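Cold Cucumber Lime Cooler

I started making this in May, when the cucumbers at the Plaldale market got cheap and I had bought too many. It keeps in the fridge overnight and needs no special equipment.

Peel one large cucumber and cut it into chunks. Put it in the blender with the juice of three limes, two tablespoons of sugar, a pinch of salt and 400 ml of cold water. Blend for 45 seconds, then strain. Let it sit in the fridge for about 10 minutes before you pour it over ice. Top with club soda if you like bubbles. I usually do.

Mint is fine, but go easy. I tried basil once and didn't care for it. Honey works in place of sugar if you stir it into the lime juice first.

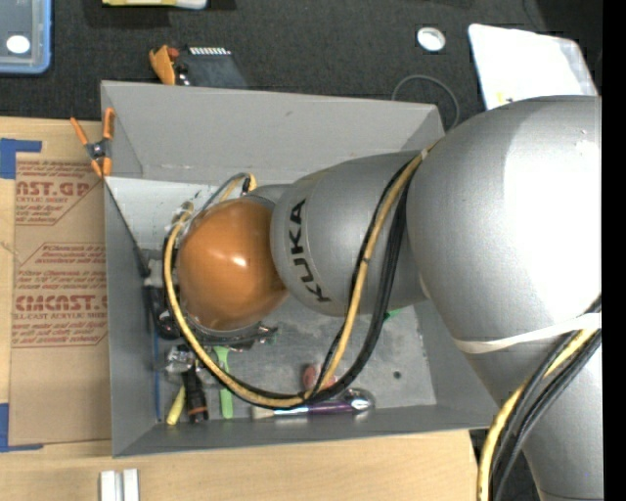

Goh Social Club, Food & Drink Group

I'm bringing a double batch to the next potluck, so someone else please bring ice. I still have the big glass pitcher from last time. Next post will be the pickled onions, which a few of you asked for.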